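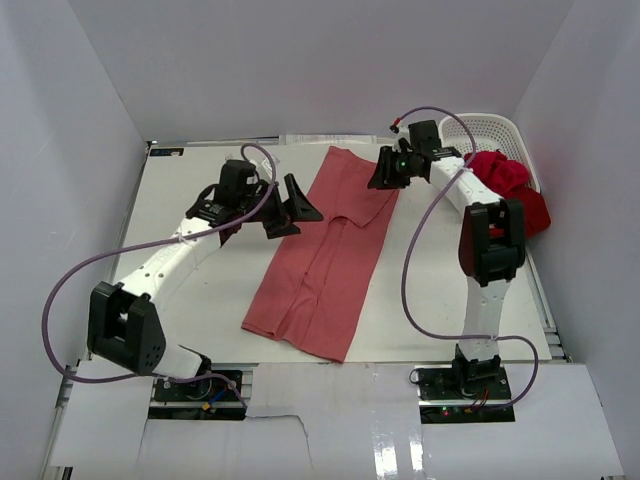

*Red cloth on a white table, with a fold near the top.*

I own one good dress, and it's red, and I've been mending it for longer than I'd like to admit. The hem came down in November, at my cousin's wedding in Foltstead, and I did what I always do, which was pin it up in the loo and carry on dancing.

My neighbour Shirley Kowalchuk was horrified when she saw the pins were still in. She used to do alterations at Katsaros, back when it was a proper shop with a bell on the door, and she sat me down with a needle and a pot of tea and wouldn't let me go home till I could do a blind hem. It took me 100 goes (well, it felt like it!) and I bled on the lining twice. 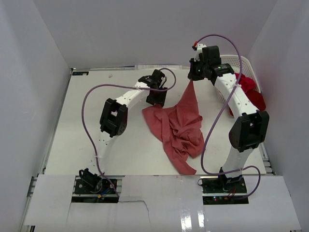
Since then I've got a bit carried away. I've done both pairs of curtains, a school blazer and a duvet cover that really should have gone in the rag bag. I even went along to the mending night in Dasomstead, which Tipene Nepia runs above the bakery — seven pounds on the door, and you get a bun. He taught me to press every seam before I sew the next one. I'd always skipped that bit, and my skirts had always hung like sacks.

I still can't do zips. I've unpicked the same one eight times and it's sitting in a carrier bag by the stairs. Shirley says to bring it round, and she'll have the kettle on.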